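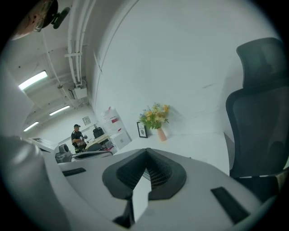
WORKSPACE SET-UP > Desks and Chairs

Search this guide Enter keyword

6. Placing the Mollitz desk and chair

1. Set the desk under working ceiling lights, with the long side clear.

2. Stand the chair behind the desk and leave 40 inches to the wall.

3. Raise the seat until your forearms rest level with the desktop.

4. Tighten the back lever – a quarter turn is enough.

Note: Keep tall shelving away from ceiling pipes and junction boxes.

CAUTION: Do not stand on the chair to reach a light fixture.

For spare casters, see section 11.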